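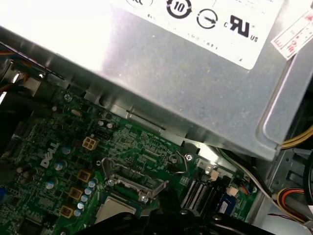
Re: [fondholm-users] nightly export from the archive host stops partway

Going back through my notes on the export job, I think we have been treating two separate faults as one. The first is the lock file, which Wycliffe fixed in the last Fondholm point release. The second is the one I still see, where the job dies during the checksum pass and leaves a short file behind. I did consider hardware, and I would not rule it out on anyone else's machine, but mine is an ordinary box, and it will run a memory test all weekend without an error. The same failure also shows up on the Flinulport host, which shares no parts with it.

On Wed 21 May, Wycliffe Mwaipopo wrote:

> Can you confirm the export still fails with the lock patch applied?
> If it does, please send the chunk number where it stops and the
> value of `max_open` in your config. I suspect the Darwish reader is
> holding handles open past the end of each chunk, but I can't
> reproduce it with the small test archive.
>
> Also, does it fail if you skip the attachments?

Confirmed, it still fails with the patch applied. Answers in order:

- It stops at chunk 833 on every run. The chunk itself is fine. I exported it alone and the checksum matched.
- `max_open` is 60. Lowering it to 37 makes the job stop earlier, which fits your idea about handles.
- With attachments skipped, the job completes.

The last point is the useful one. Text-only chunks go through the old reader, and only chunks with attachments go through Darwish. I added a log line after each close call and found that the handle for the attachment index is opened again on retry, but the first one is never released. A chunk that needs no retry leaks nothing, so a small archive would probably never reach the limit.

A workaround for anyone who needs a clean export before this is fixed:

```
[export]
retry = 0
batch = 17
```

With `retry = 0` a slow read becomes a hard error, so check the exit status — the summary line still prints "done" either way. That should probably be a separate ticket.

I have not tested the Kineo backend. It has its own reader, but the retry wrapper is shared, so I would expect the same leak there. If someone on the list runs it, the output of `lsof` partway through a job would settle the question.

I can send a patch for the wrapper, but I would like to know first whether the July release still plans to replace it.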